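Tutau Mobile service notice, thread 1/6. Tutau is extending its charger exchange program to owners of the Zoden 5 handset. The program previously covered the Zoden 4 only.

2/6. The exchange applies to the 18-watt wall charger supplied in the box. Some units run hotter than our safety limit when left plugged in overnight. The phone and its battery are not affected.

3/6. To date, Tutau has received 286 reports concerning this charger. No injuries have been reported. Owners are asked to stop using the charger now and to charge from a computer port or another approved charger until a replacement arrives.
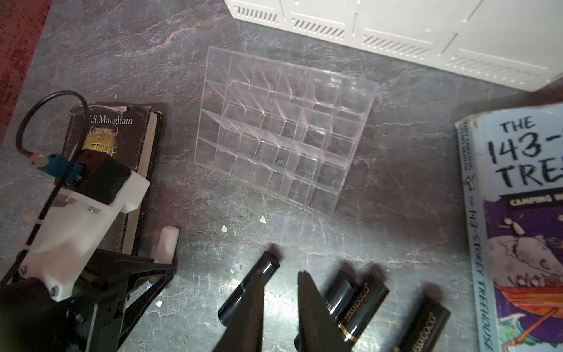
4/6. Replacement chargers are supplied by Gunon and ship from our Tawhiri service center. Each order includes a prepaid return envelope. Until the envelope arrives, please keep the old charger unplugged and stored apart from those still in use. A clear tray divided into small compartments, like the one shown, is suitable for keeping chargers and adapters separate. Do not place the charger in household trash.

5/6. Owners may also exchange the charger in person at any of our 70 partner stores. Please bring the charger itself. A receipt is not required, and the phone does not need to be present.

6/6. Requests made online before noon on Friday will be included in the first shipment. Later requests will be filled in the order received. The serial number is printed on the underside of the charger, beside the prongs.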